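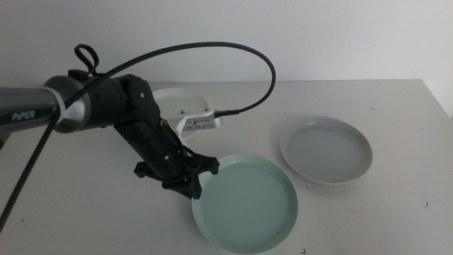 Figure 2. A PiPER arm reaching over a white tabletop.

4.2 Who books the small films?

I went into this part expecting the big chains to matter most, and I was wrong. Of the 588 bookings in our list, the ones I kept coming back to were the tiny art houses that took Wondwood horror titles for a week and then held on to them. Sioned Mathias, who coded the contracts with me, spotted it first (I was still fussing over the Gronow spreadsheets!).

Take Haltari. It came out in November with no press tour at all, and six theaters still had it after the holidays – long after Astell had stopped paying for ads. Two of the bookers we talked to said they kept it because their regulars asked. Pagano's earlier survey found much the same thing for documentaries, so I don't think horror fans are a special case here. I do wish we had better numbers on ticket prices, though, and I come back to that in Section 5.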